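Chapter 7
Comparing Grippers on Ordinary Objects

By Laimutė Lepik
March 3, 2018
Reading time: 9 minutes

In the previous chapters we studied the arm: its joints, its reach, and the errors that come from its controller. We now move to the last few centimeters, where the arm meets the object. Many students expect that this part is easy. They choose a gripper from a catalog, they look at the maximum force and the opening width, and they believe the choice is made. When the work begins, they find that two grippers with the same numbers on paper can behave very differently with a spoon.

The purpose of this chapter is to teach you how to compare grippers in a fair way. We will use two designs through the whole chapter. The first is the Osia, with parallel fingers which stay straight while they close. The second is the Jeltska, with fingers that turn a little inward at the end of the movement. Both were tested by Marisol Huanca and Brayan Yupanqui in Villanueva, in a series of 236 trials. The full table is in Section 7.5. You should not look at it before you have made your own prediction in Exercise 7.1.

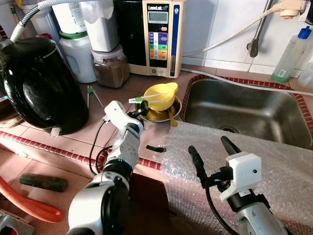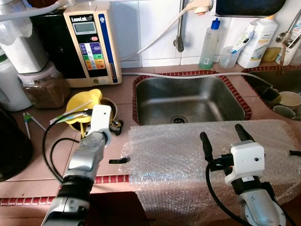 A fair comparison begins with the choice of objects, and this choice is harder than the choice of grippers. If all the objects are blocks of the same size, almost any pair of fingers will do well, and you will learn very little. You need objects which disagree with each other. A thin stick, such as the one held over the yellow funnel in the second picture, gives the fingers only a narrow surface, and a small error of angle at the wrist becomes a large error at the far end of the stick. A mug asks a different question: do you take it by the handle, by the rim, or around the body? A funnel has sloping walls, so flat fingers may touch it along a line only. Before you measure anything, write down for each object which property of the gripper it is supposed to test. If you cannot write this in one sentence, leave the object out.

The second matter is the surface under the object. A soft or slippery sheet changes how much the object moves when the first finger touches it. Keep the same surface for both grippers, or change it on purpose and record the change.

The third matter is the cable. Beginners often forget it. A cable which runs along the outside of the arm can pull on the wrist when the wrist turns, and then you are measuring the cable together with the gripper. Consuelo Quintero discusses this problem in Section 7.3 and gives a simple test for it.

We start in Section 7.1 with the word "success," which must be defined before the first trial and must stay the same until the last one.

Related chapters
Chapter 5: Wrist Errors and Where They Come From
Chapter 6: Choosing a Controller (Heriberto Ñahui)
Chapter 8: Where to Put the Camera
Appendix B: Blank Trial Sheets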